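CHAPTER 3
Vessels for One Drink

In this chapter you will learn
— how a paper cup is built from flat parts
— how a plastic bottle keeps its shape
— which words we use for the parts of both

Dwynwen Gronow began her course at Stellholm with a simple task. Each student received one disposable cup and had to draw it from memory after it was taken away. Most of the drawings showed a smooth cone. Only a few students drew the seam, and very few remembered that the bottom is a separate piece.

We handle such vessels every day and we seldom look into them. For this reason the chapter starts with the two that every reader knows, the paper cup and the water bottle. More special containers, such as the Gedetti flask, follow on page 100.
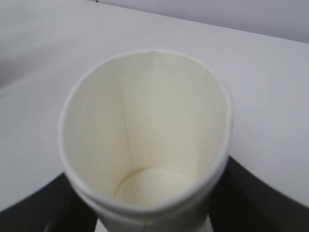
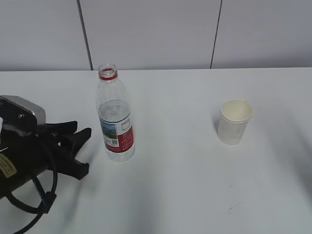

3.1 The paper cup

A plain paper cup has two parts of paper. The first is the side wall, a curved sheet which is rolled into a cone and closed where its ends overlap. This place is called the side seam, and in the white cup it can be followed down the inner wall. The second part is the base disc. It is set at the bottom of the wall, and a narrow groove runs where they meet.

The upper edge of the wall is rolled outward and forms the rim. The rim is pleasant for the lips, but its main work is to make the mouth of the cup stiff. Without it, a full cup would bend when a person lifts it.

3.2 The water bottle

The clear bottle is made in another way. It has no side seam of glued paper, and its neck carries a thread for the cap. Under the thread there is often a ring — on our bottle it is red. The vertical ridges in the wall help thin plastic to resist the pressure of the hand. A label is wrapped around the lower middle of the body.

Before you continue, do Exercise 23 in the workbook.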